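Animal Care Assistant (Small Mammals), Tondham Rabbit Rescue

Tondham Rabbit Rescue wishes to appoint an Animal Care Assistant to join its rehoming centre in September. The post is permanent, for five days a week, and reports to the Centre Manager, Godelieve Verhoeven.

The duties include feeding, cleaning and health checks, and helping new owners to bond pairs of rabbits. On-site accommodation is offered with the post. 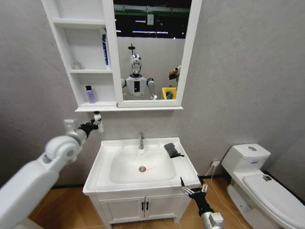

Washbasin and mirror cabinet in the staff accommodation.

Applicants should have experience of handling rabbits or guinea pigs, whether paid or unpaid. A driving licence is essential – many of our foster homes are not served by buses.
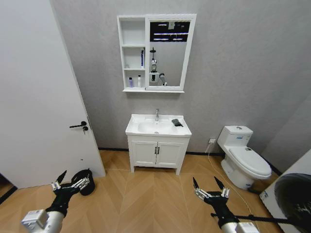 Training in nail clipping, syringe feeding and record keeping will be given during the first weeks by Anouk Verbeke, our senior assistant.

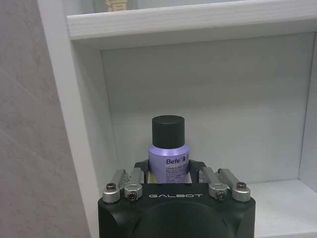
Rabbits have delicate airways, and all staff are expected to protect them. Dust-extracted hay is used throughout. Aerosols such as the lavender can with the black cap must stay in the accommodation and may not be used near the animals. Strong perfume should not be worn on shift.

Applications, with the names of two referees, should be sent to Bart Koster at the centre office.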